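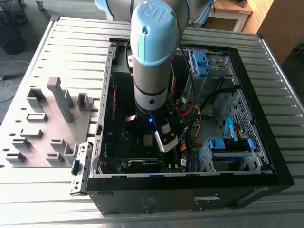

The old tower, opened up at last

Home Diary Workshop Garden Older entries
July – by Jankauskaitė

I have been promising myself for months that I would write up the business with the old computers, and this evening, with the back door open and a pot of tea going slowly cold beside me, I have finally sat down to do it. It has been a long, warm, dusty sort of day and I smell faintly of the inside of other people's studies.

The tower I have had my head in is one of the lot that came from Alholm when they cleared out their upstairs offices. They wanted the room more than they wanted the machines, and I said yes before I had thought about where I would put them. Over 400 pounds in weight, the lot of them, the man on the delivery desk told me, and I believed him by the time the last one was through the door. They have been stacked along the corridor at Brustomel ever since, and everyone has been very good about squeezing past.

I do love a machine lying on its side with its panel off. I know it's not to everybody's taste! But there is something so friendly about it, like lifting the lid on a sewing box. From the outside these are just big black cases, the kind that sat under every desk for years and collected fluff and bruised your toes, and then you take the side away and there is all this going on. The board takes up most of one half, very dark, a sort of green that is nearly black, with the little bits of colour and the white labels dotted about on it. The memory has a red stripe. I have always been fond of a bit of decoration on a part that was only ever meant to be seen by the person who fits it.

What pleased me most was the blue. Whoever designed the drive end of this case decided that anything you were meant to take hold of should be bright blue, and it makes the whole job so much kinder. There is a stack of blue tabs up on the side of the big drive bay, so you can free a drive without hunting for a screwdriver, and a blue carrier lower down for the hard drive, and even the data cable running into it is a paler blue. When I was learning to do this, everything was the same dull grey metal and you found out what came loose by pulling it. I still have a scar on my thumb from the very first case I ever opened, and I think of it every time I reach in past a drive cage. This one has the sort of cage that is all tiny square holes, like a cheese grater, and I gave it plenty of room.

The aluminum table – aluminium, I should say, I have been reading too many American manuals – has been a great success, by the way. It is ribbed all the way along, and I was doubtful about that when it was first suggested, because I thought every screw I owned would roll into the grooves and live there. They do get into the grooves, but they stay put, and on the old bench they used to go straight off the side and under the radiator. I must have lost 100 of them that way over the years. I keep a saucer at my elbow as well, an ugly brown one from home, and I am trying hard to get into the habit of using it.

I like to work through a tower in the same order each time, and I will put it down here, partly so that I can find it again when I have forgotten. Mains lead out, and then a press of the power button to let it settle. Side panel off and put somewhere it won't be trodden on. A good long look before touching anything, and a scribble in the notebook of where the cables go. Then the drive out, labelled and into the locked drawer, for they all have to be wiped properly before they go anywhere. After that the graphics card if there is one, the memory, and a soft brush for the dust. The notebook is a Trelen one, with the squared paper, and it is up to entry 437, which gave me quite a turn when I wrote the number down. I started it thinking I might fill a page or two.

I was slower than I meant to be today, I admit. I had planned on getting through 5 of them before I went home, and I didn't, and I have decided not to mind. It was too hot to hurry and there was cake in the kitchen, a lemon one that had sunk in the middle and was all the better for it. And I spent a good while trying to make out the printing on the cover of the graphics card, which is so faint that I tipped my head this way and that and still came away none the wiser. I shall take the magnifying glass in next time.

It set me thinking about our first computer at home, the one that lived on the landing because there wasn't a socket free anywhere else. We used to sit on the top stair to use it, with the keyboard on our knees, and you had to shout down if you wanted the telephone line. I don't know what became of it. I hope it went to someone who took the side off and had a proper look.

More cases tomorrow, then, and I must remember to buy brushes, as the small one is shedding badly. Also milk, and something for the slugs, who have had the last of the lettuces while I have been sitting here writing.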